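A Morning at the Trolden Data Floor

July 2026

Trolden opened its collection floor to visitors for one morning, and 26 of us signed up. We met in the lobby, got badges, and were walked upstairs in two groups. I was in the second, led by Tsz-kin Chiu.

The company doesn't build robots. It buys arms, sets them up in pairs at tables, and has people steer them through household jobs. Each run is saved with the camera views and the joint positions, and the saved runs go to customers who train models on them. Chiu said the biggest customer at the moment is Bonatine, and that the current order is for jobs that need both hands: folding, opening, holding one part still while moving another.

We spent most of our time on picture frames. Chiu said frames are harder than they look. The easel stand on the back is thin and sits close to the panel when it's shut, and the other hand has to keep the frame from sliding while the stand comes up. New operators spend a full shift on practice runs before anything they do is kept.

Other items are left on the tables on purpose. A model that has only seen a bare table may do badly in a kitchen, so the setup sheet asks for unrelated things nearby, and for the frame to be put down at a different angle for each run.
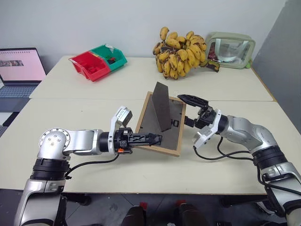 Cillian Daly asked whether the failed runs get thrown out, and said he would want to keep them, because a model that never sees a slip won't learn how to recover from one. Chiu answered that they used to delete them. Now a run with a slip and a good recovery is tagged and kept, and a run where the operator gives up goes into a separate folder that few customers ask for.

After that we saw the review room. Two people go through the recordings at double speed and mark where each step starts and ends. The labeling tool is called Gerno and was written in the building. It looked basic but quick to use. A reviewer can send a run back for a bad camera view, a missing step, or a gripper that pushes too hard on the item.

There was no chance to try the arms, which was a letdown for several people in my group. The coffee was fine. Parking is behind the building and fills up early. The next open morning is planned for December, with sign-up through the front desk.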